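티켓 #477
제목: 야간 백업이 오류 493으로 중단됨 (Obura NAS 대상 작업만)
접수일: 2022년 3월 10일
요청자: Anum Paracha (Gondier 총무팀)
담당: Spyros Antoniadis (1차), Bernadette Vasseur (2차)
참조: Jordan Wainwright, Hicham Abou Zeid
우선순위: 보통 → 높음 (2차 이관 시 변경)
분류: 백업 / 스토리지 / 예약 작업
상태: 해결됨

[요청 내용, Anum Paracha]

안녕하세요. 사무실 파일 서버의 야간 백업이 계속 실패하고 있어 문의드립니다. 백업 프로그램은 Ellitz이고 저장 위치는 서버실의 Obura NAS입니다. 매일 밤 01:00에 시작하는 "공유문서_야간" 작업이 새벽에 중단되고, 아침에 보면 상태가 "실패(493)"로 되어 있습니다.

같은 서버에서 외장 디스크로 보내는 "회계_주간" 작업은 정상입니다. 낮에 수동으로 "공유문서_야간"을 실행하면 끝까지 되는 때가 있고 안 되는 때도 있습니다. 최근에 서버에 새로 설치한 프로그램은 없습니다. 서버 재부팅은 한 번 해 봤는데 그날 밤에도 같은 오류가 났습니다.

공유문서 폴더에는 계약서, 제품 사진, 도면, 교육 자료가 들어 있습니다. 지난주에 직원 한 분이 폴더를 잘못 지워서 복원을 하려다가 최신 백업이 없다는 것을 알게 되었습니다. 폴더는 휴지통에서 찾았지만 이 상태로 두면 곤란할 것 같습니다. 확인 부탁드립니다.

[1차 답변, Spyros Antoniadis]

문의 주셔서 감사합니다. 오류 493은 Ellitz가 저장 위치로부터 정해진 시간 안에 응답을 받지 못했을 때 기록하는 코드입니다. 네트워크가 끊긴 경우에도 나오고, NAS가 켜져 있지만 바빠서 응답이 늦는 경우에도 나옵니다. 코드만으로는 둘을 구분할 수 없습니다.

다음 자료를 보내 주시기 바랍니다.

1) Ellitz 관리 화면 → 작업 기록 → 실패한 작업 선택 → 상세 로그 내보내기
2) Obura 관리 화면 → 시스템 → 이벤트 로그 (야간 시간대 포함)
3) NAS와 서버가 연결된 스위치의 모델과 포트 번호
4) NAS 볼륨의 전체 용량과 남은 용량

로그를 내보내실 때 "요약만 포함" 항목의 체크를 해제해 주세요. 기본값이 체크된 상태라서 그대로 두면 시간 정보가 빠집니다.

[회신, Anum Paracha]

로그 두 개를 올렸습니다. 스위치는 Stulik이고 NAS가 7번과 8번 포트, 서버가 3번 포트에 꽂혀 있습니다. NAS 용량은 절반 이상 남아 있습니다.

한 가지 더 말씀드리면, 실패한 다음 날 아침에도 NAS 공유 폴더는 평소처럼 열립니다. 느리다는 느낌도 없습니다.

[1차 분석, Spyros Antoniadis]

올려 주신 Ellitz 상세 로그에서 해당 부분을 옮깁니다.

01:00:04 작업 시작: 공유문서_야간
01:00:09 저장 위치 연결됨
01:00:31 변경 파일 검색 시작
01:14:50 변경 파일 검색 완료
01:14:52 전송 시작
02:06:17 전송 중, 대기열 정상
02:09:40 저장 위치 쓰기 응답 없음, 재시도 1
02:11:30 저장 위치 쓰기 응답 없음, 재시도 2
02:13:20 저장 위치 쓰기 응답 없음, 재시도 3
02:15:10 오류 493: 응답 대기 시간 초과 (330초)
02:15:11 작업 중단

마지막 정상 쓰기 이후 재시도 세 번을 포함해 대기 시간을 다 쓰고 중단된 것입니다. 저희가 받은 다른 날의 기록도 중단 시각이 02시대 초반에 몰려 있습니다. 파일 때문이라면 변경량에 따라 시각이 달라져야 하므로, 특정 파일이 원인일 가능성은 낮게 봅니다. 그래도 배제하기 위해 먼저 간단한 것부터 확인하겠습니다.

확인 1. 케이블과 포트
NAS의 두 포트가 묶음(링크 결합)으로 구성되어 있습니다. 오늘 밤 작업 전에 8번 포트의 케이블을 빼고 7번만으로 실행해 주세요. 묶음 구성에 문제가 있다면 결과가 달라집니다.

확인 2. 절전 설정
Stulik 관리 화면 → 포트 → 절전에서 3, 7, 8번 포트의 절전을 끕니다. Obura 쪽은 하드웨어 → 디스크 대기 모드를 "사용 안 함"으로 바꿉니다.

확인 3. 작은 작업으로 분리
"공유문서_야간"을 복제하여 하위 폴더 하나만 대상으로 하는 "시험_소형" 작업을 만듭니다. 대상은 용량이 작고 업무에 지장이 없는 폴더로 골라 주시고, 시작 시각은 02:05로 해 주세요.

[회신, Anum Paracha]

세 가지 모두 적용했습니다. 소형 작업은 교육 자료 폴더 아래의 "사진_보관"으로 잡았습니다. 결과는 아래와 같습니다.

공유문서_야간: 실패(493), 중단 시각 02:16
시험_소형: 실패(493), 중단 시각 02:14

낮에 같은 소형 작업을 수동으로 실행하니 금방 끝났고, 복원도 해 보았습니다. 복원된 파일은 정상적으로 열립니다.

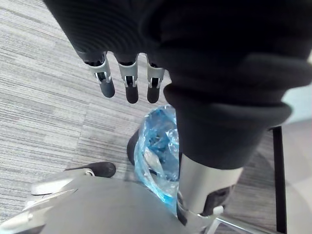

첨부 1. 검은색 주름 커버와 은색 관절부

복원한 폴더와 원본 폴더의 파일 이름과 크기를 비교했는데 차이가 없었습니다. 한글 파일 이름도 깨지지 않았습니다. 케이블은 다시 꽂아 두었고 절전 설정은 꺼 둔 상태 그대로입니다.

[1차 정리 및 이관, Spyros Antoniadis]

결과 감사합니다. 소형 작업도 같은 시간대에 같은 오류로 중단되었으므로 파일 내용과 전송량은 원인에서 제외합니다. 케이블을 하나만 썼을 때도 증상이 같았으니 포트 묶음도 일단 제외합니다. NAS가 그 시간에 다른 일을 하고 있는지 봐야 하는데, 올려 주신 Obura 이벤트 로그에는 경고 이상만 들어 있어서 예약 작업의 시작과 종료가 보이지 않습니다.

스토리지 담당인 Bernadette Vasseur에게 이관합니다. 우선순위를 높음으로 변경합니다.

내부 메모: 고객사 백업이 현재 최신 상태가 아님. 원인 확인 전이라도 당장 쓸 수 있는 백업을 하나 확보하도록 안내할 것.

[2차 답변, Bernadette Vasseur]

이관받았습니다. 원인 조사에 앞서 두 가지를 부탁드립니다.

먼저 오늘 업무 종료 후에 "공유문서_야간"을 수동으로 실행해 주세요. 19:00 이후, 자정 이전에 끝나면 됩니다. 완료되면 기록 화면에서 "검증"까지 눌러 주세요. 이 작업이 성공하면 당분간 쓸 수 있는 백업이 생깁니다.

그다음 Obura의 로그 수준을 바꿔 주세요. 시스템 → 이벤트 로그 → 설정에서 "경고"를 "정보"로 변경합니다. 하룻밤만 이렇게 두고 다음 날 로그를 보내 주시면 됩니다. 로그가 많이 쌓이는 설정이니 나중에 되돌리겠습니다.

그리고 Obura 관리 화면 → 예약 작업 목록을 화면 그대로 텍스트로 복사해서 붙여 주세요. 사용하지 않는 항목이 있어도 빼지 말고 전부 주시면 좋겠습니다.

[회신, Anum Paracha]

수동 백업은 완료됐고 검증도 통과했습니다. 예약 작업 목록입니다.

스냅샷 생성 / 공유 볼륨 / 매일 00:30 / 사용
스냅샷 정리 / 공유 볼륨 / 매일 02:00 / 사용
볼륨 점검 / 전체 / 매월 첫째 일요일 04:00 / 사용
펌웨어 확인 / 시스템 / 매일 05:00 / 사용
휴지통 비우기 / 공유 볼륨 / 매주 / 사용 안 함

"스냅샷 정리"는 제가 만든 기억이 없습니다. Hicham Abou Zeid 님이 전에 NAS를 관리하셨으니 여쭤보겠습니다.

[추가 정보, Hicham Abou Zeid]

참조로 받아 보고 있습니다. 스냅샷 관련 설정은 제가 지난 12월에 바꿨습니다. 그전에는 스냅샷을 일주일에 한 번 만들었는데, 직원들이 문서를 덮어쓰는 일이 잦아서 매일 만드는 것으로 변경했습니다. 보관 개수는 13개로 두었습니다. 초과분을 지우는 정리 작업은 그때 자동으로 생긴 것 같습니다. 시각은 제가 따로 지정하지 않았습니다.

변경 직후에는 백업이 문제없이 돌았던 것으로 기억합니다. 실패 알림 메일은 제 예전 주소로 설정되어 있어서 언제부터 실패했는지는 확인이 안 됩니다.

[2차 분석, Bernadette Vasseur]

정보 수준으로 받은 Obura 로그입니다. 관련 없는 줄은 뺐습니다.

00:30:00 스냅샷 생성 시작
00:30:03 스냅샷 생성 완료
02:00:00 스냅샷 정리 대기
02:00:02 보관 한도 초과, 정리 대상 확인
02:09:35 스냅샷 삭제 시작, 볼륨 쓰기 일시 보류
02:18:52 볼륨 쓰기 재개
02:18:53 스냅샷 정리 완료

02:09:35에 쓰기가 보류되고, Ellitz 로그에서 첫 번째 응답 없음이 02:09:40에 기록됩니다. 보류는 9분 넘게 이어지는데 Ellitz의 대기 한도는 330초입니다. 쓰기가 재개되었을 때는 작업이 이미 중단된 뒤입니다. 두 로그는 서로 다른 날 밤의 것이라 초 단위로 맞춰 볼 수는 없지만, 흐름은 일치합니다. 같은 날의 Ellitz 로그도 요청드리니 한 번 더 보내 주세요.

변경 직후에 증상이 없었던 것도 설명이 됩니다. 보관 한도를 채우기 전까지는 지울 스냅샷이 없으므로 정리 작업이 바로 끝납니다. 한도를 넘긴 뒤부터 매일 밤 하나씩 삭제가 일어납니다. 삭제에 걸리는 시간은 그 스냅샷 이후에 바뀐 데이터의 양에 따라 늘어날 수 있습니다.

낮에 수동 실행이 실패한 경우는 이것만으로 설명되지 않습니다. Anum 님, 낮에 실패했을 때의 시각이 남아 있으면 알려 주세요.

[회신, Anum Paracha]

같은 날 Ellitz 로그를 올렸습니다. 첫 번째 응답 없음이 02:09:41입니다.

낮에 실패한 기록은 두 건이고 오류 번호가 달랐습니다. 자세히 보니 493이 아니라 "파일 사용 중"으로 끝난 건이었습니다. 도면 파일을 열어 둔 상태에서 실행해서 그런 것 같습니다. 제가 같은 오류로 생각하고 적었습니다. 죄송합니다.

[조치 안내, Bernadette Vasseur]

괜찮습니다. "파일 사용 중"은 업무 시간에 실행하면 나올 수 있고, 열린 파일만 다음 작업에서 다시 처리됩니다. 이번 건과는 별개로 보겠습니다.

493의 원인은 스냅샷 정리와 백업 시간이 겹친 것으로 판단합니다. 조치는 아래 순서로 해 주세요.

1) Obura → 예약 작업 → "스냅샷 정리"의 시작 시각을 02:00에서 22:30으로 변경
2) 같은 화면에서 "정리 후 알림"을 사용으로 변경
3) Ellitz → 저장 위치 → 고급 → 응답 대기 시간을 330초에서 900초로 변경
4) Ellitz 서비스 다시 시작 (대기 시간 변경은 서비스를 다시 시작해야 적용됩니다)
5) Ellitz → 알림 → 받는 사람을 현재 사용하는 주소로 변경하고 시험 메일 발송
6) Obura 로그 수준을 "경고"로 되돌림
7) "시험_소형" 작업 삭제

1번만으로도 겹침은 없어집니다. 3번은 정리 작업이 길어지거나 월간 볼륨 점검 중에 응답이 늦어지는 경우를 위한 여유입니다. 대기 시간을 더 길게 잡을 수도 있지만 그러면 실제로 연결이 끊겼을 때 알림이 늦게 옵니다.

절전 설정은 원인이 아니었으므로 원래대로 돌리셔도 됩니다. 다만 NAS의 디스크 대기 모드는 야간 작업이 있는 환경이라면 꺼 두시는 편을 권합니다.

[회신, Anum Paracha]

1번부터 7번까지 적용했습니다. 5번에서 시험 메일이 오지 않아 확인해 보니 보내는 서버 주소도 예전 것으로 되어 있었습니다. Jordan Wainwright 님께 새 주소를 받아 수정했고, 지금은 메일이 옵니다.

어젯밤 결과는 "공유문서_야간" 완료, 종료 시각 02:41입니다. 스냅샷 정리는 22:39에 끝났다고 알림이 왔습니다.

[추가 문의, Jordan Wainwright]

메일 서버 쪽은 제가 바꿨습니다. 두 가지 질문이 있습니다.

스냅샷이 매일 생기는데 백업도 매일 필요한가요? 하나로 줄이면 이런 일이 없을 것 같습니다. 그리고 22:30이면 늦게까지 일하는 직원이 저장을 못 하는 일이 생기지 않나요?

[답변, Bernadette Vasseur]

첫 번째 질문입니다. 줄이지 않으시는 것이 좋습니다. 현재 구성을 보면 스냅샷은 NAS의 공유 볼륨을 대상으로 하고, NAS에는 백업 데이터와 직원들이 직접 쓰는 공유 폴더가 같이 있습니다. 서버의 공유문서는 Ellitz 작업으로만 NAS에 복사됩니다. Ellitz 작업을 끄면 서버 쪽 문서는 스냅샷에도 들어가지 않습니다. 또 스냅샷은 같은 디스크에 저장되므로 NAS가 고장 나면 같이 사용할 수 없게 됩니다.

두 번째 질문은 맞는 지적입니다. 삭제 중에는 NAS 공유 폴더에 저장할 때 화면이 멈춘 것처럼 보일 수 있습니다. 늦게까지 근무하는 분이 있다면 정리 작업을 05:30으로 옮기는 방법도 있습니다. 펌웨어 확인이 05:00이지만 볼륨에 쓰지 않는 작업이라 겹쳐도 문제가 없습니다. 월간 볼륨 점검이 있는 날은 04:00부터 점검이 진행되므로, 그날은 정리가 점검이 끝난 뒤로 밀립니다. 자동으로 대기하니 따로 하실 일은 없습니다.

[회신, Anum Paracha]

월말에는 밤늦게까지 NAS를 쓰는 팀이 있어서 05:30으로 변경했습니다. 변경 후 다시 지켜보고 회신드리겠습니다.

(추가) 변경 후에도 야간 백업은 매일 완료로 나옵니다. 정리 작업은 05:45 전에 끝납니다. 월간 점검이 있던 날에도 둘 다 정상 완료되었습니다. 티켓을 닫아 주셔도 됩니다.

[종결 기록, Spyros Antoniadis]

증상: Ellitz 야간 작업이 02시대에 오류 493으로 중단
원인: Obura 스냅샷 정리 작업이 볼륨 쓰기를 보류하는 시간이 Ellitz 응답 대기 한도(330초)를 초과
조치: 정리 작업 시각 변경(02:00 → 05:30), 응답 대기 시간 변경(330초 → 900초), 알림 수신 주소와 메일 서버 주소 수정
원인 아님: 케이블, 포트 묶음, 스위치 절전, 디스크 대기 모드, 파일 내용
별건: 업무 시간 수동 실행 시 "파일 사용 중" (정상 동작)

내부 메모: 493 문의가 들어오면 이벤트 로그를 처음부터 정보 수준으로 받을 것. 1차 안내문의 2)번 항목에 로그 수준 변경 방법과 예약 작업 목록 요청을 추가함. 안내문 수정본은 Bernadette 확인 후 게시.

고객 동의로 종결함. 같은 증상이 다시 나타나면 이 티켓에 회신하시면 자동으로 다시 열립니다.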